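Sport and the Media – Unit 3 handout
Reading a golf scorecard without embarrassing yourself

Most golf stories go wrong in the second paragraph, where the writer has to say what "six under" means. Learn it now.

Par is the number of strokes a good player should need on a hole. Add up the holes and you get par for the course, usually 70 to 72. A birdie is one under par, an eagle two under, a bogey one over. The worse things have names too – mostly not printable.

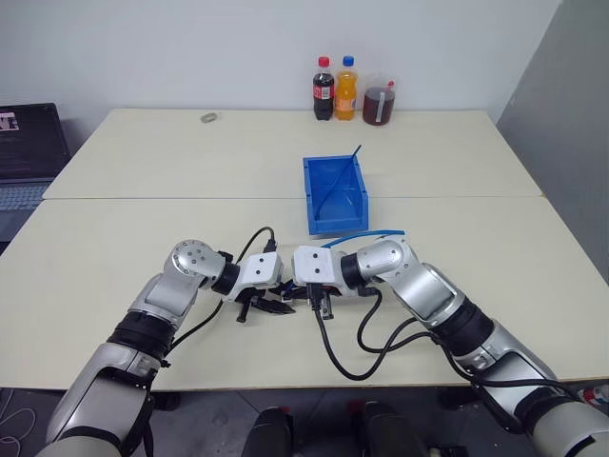
Fig. 1. Cola, orange soda and a pitcher on the table.

Worked case: the Ralla Open, played at Volodside. Par is 72. Our leader, Ramanauskas, goes round in 66.

66 – 72 = –6, so "six under." Write "a six-under 66" and move on. Do not write "a stunning six-under 66." The reader will decide if she is stunned.

A round in the same event took 90. That is 18 over. It was the sponsor's guest from Aseo, and he enjoyed himself a great deal.

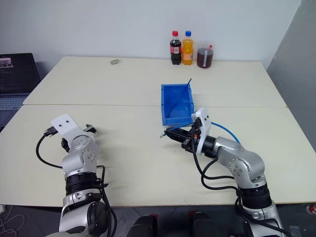 Fig. 2. Two bottles and a cup with a straw.

The cut
After two rounds the field is trimmed. Players level with the cut line stay; players one stroke worse go home and practice putting.

For next class
Rewrite the Ralla report in 3 sentences. The attendance was 2,133. Please do not call it "a sea of fans."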